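3.2 Lids as an indicator of kitchen order

Much of the household advice literature treats the covered pan as a sign of a kitchen under control. Hsieh and Lam go furthest, scoring a pan with its lid on as "stored" and a pan without one as "in use." We doubt that the scheme measures anything so simple. Figure 4 shows two frying pans at the back of a work surface, both covered with round glass lids. Under the Hsieh and Lam rules they score full marks. Yet the handle of one runs partly behind the handle of the other, and there are dark crumbs and specks on the surface near them. A coder working from the lids alone would record none of this.

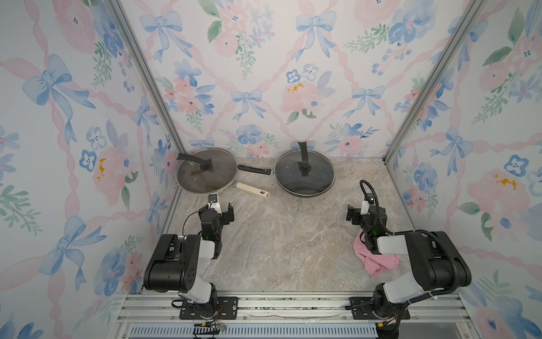 Figure 4. Two covered frying pans with crossing handles.

3.3 What the glass hides and shows

A second claim, made by Figueroa in her Sustemdale interviews, is that people prefer glass lids for their transparency: the cook can check the food without lifting anything. Her sample was 60 households, all recruited through one cookware store, and we would not lean on it heavily. Glass also differs a good deal from lid to lid. The left lid in Figure 4 is tinted brown and smoky, while the right one shows the gray-blue inside of its pan. Compare the large clear lid in Figure 5, through which pink roses and blue bows on the wall can be made out easily. Treating all three as "transparent" puts very different objects into one box.

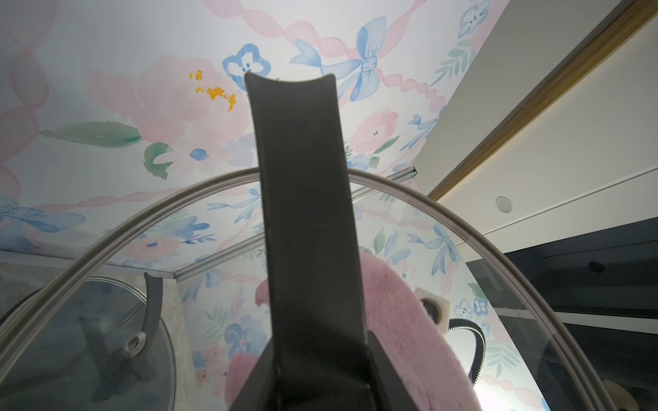
Figure 5. Clear glass lid with a stainless-steel rim, floral wall behind.

Chuang and Leung tried to settle the matter with a mail survey. They sent out 2000 forms and got 171 back, and the question on lids asked only whether respondents owned "see-through" ones. Almost 60 percent said yes. We cannot tell from this whether anyone looks through them, or whether a brown lid was counted. The Carell checklist has the same fault, and its authors give no definition of the term. Until one is agreed on, we code tint and lid position separately and leave preference out of the model.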